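About Us

Hartley is a small company in Penumton that plans and sells sorting and storage setups for shared work tables. We started with one product line, the Trikstead box, and a short written guide to clearing a table at the end of the day. We now work with schools, repair shops and offices, and most of our customers still begin with that guide.

Our work is done on the ground floor of the Jancombe building, a large open hall with an upper level that wraps around it. We moved in during May. Before that we had one room, and every table had to be cleared before the next job could start.

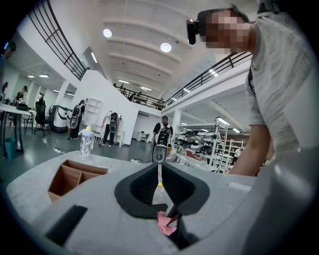 Jancombe Table Team
Updated 6 Sep 2025

We try out every layout on our own tables before we recommend it. The usual test is a plain one: a wooden box with open compartments, a couple of hand tools, a cloth, a water bottle, and whatever else people tend to leave behind. The question is where each thing goes and how long it takes to get it there.

Cloths take more of our time than customers expect. A cloth has no fixed shape, so it ends up on top of the tools or stuffed into a compartment meant for something else. Our guide asks people to pick up the cloth first, fold it once, and give it a cell of its own. Screwdrivers come next, all facing the same way. Bottles stay out of the box and stand toward the back of the table.

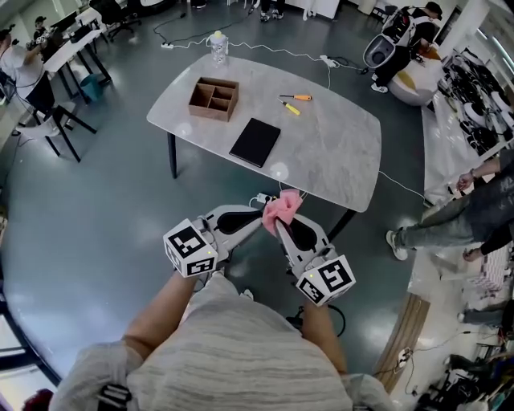 The order matters more in a shared room, where the next person may not know what was there before. We write each layout on a single card — no card runs past 90 words — and leave it with the table.

Trikstead boxes come in two sizes and ship in cartons of 34. We keep 250 boxes on hand for small orders. Orders of 1000 or more are made up separately and need a longer lead time.

Visitors are welcome at Jancombe by appointment. Please tell us ahead of time what you keep on your tables, and bring a few of the items along if you can. The entrance is on the parking lot side.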